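Stullden curved sofa, light gray - 6 months in

Reviewed by Lovisa Bakke
Fri 13 November

Typing this on my lunch so bear with me. Bought the Stullden from Cenoneck in September sale prices, no wait, it was May, the September thing was the rug. Paid a bit under 900 with delivery. Had been looking at the Malhotra one, which is 3,000 and looks like the same sofa to me. Maybe the legs are nicer.

Delivery: fine. Two guys, up the stairs, gone. Arrived on the day they said, box a little chewed at one corner, nothing wrong inside.

Comfort. Seat is firm. Really firm the first few weeks, then it gave a bit. Back is low, so if you're tall and like to lean your head back, forget it. My husband is 6 ft and slides down till he's basically lying flat. I'm shorter and love it. The rounded arm is good for a nap, no hard corner in your neck.
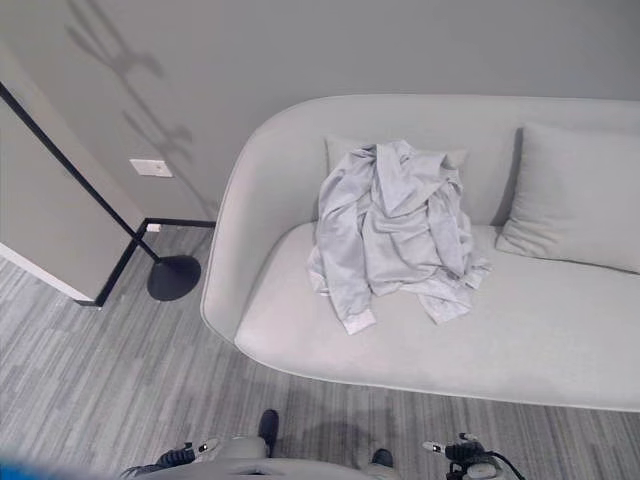 Fabric is smooth and pale, and I was nervous about that. So far so good. Coffee came off with a damp cloth and dish soap, blue jeans haven't left anything yet. The piping on the arm and along the top is still straight, no loose threads. Lint shows less than I expected. It does get used as a coat rack in this house, every single day, shirts and jackets and whatever, and zippers haven't snagged it.

Pillows come with it, same gray. Nice and plump but they slide foward when you get up. I shove them back ten times a day. Would of liked a second color, everything matching gets a bit bland against our gray wall. Your call.

Cons, quick:
The curve. Measure first!! It doesn't sit flush against a straight wall and you lose floor space behind it.
Seat cushion is one long piece, so a pain to flip alone.
Customer service took 6 days to answer an email about a missing felt pad.

Would I buy again, yes, at this price. Not at Malhotra money. My sister in Varnandale ordered the darker one last week, will update when she's had it a while.

4 out of 5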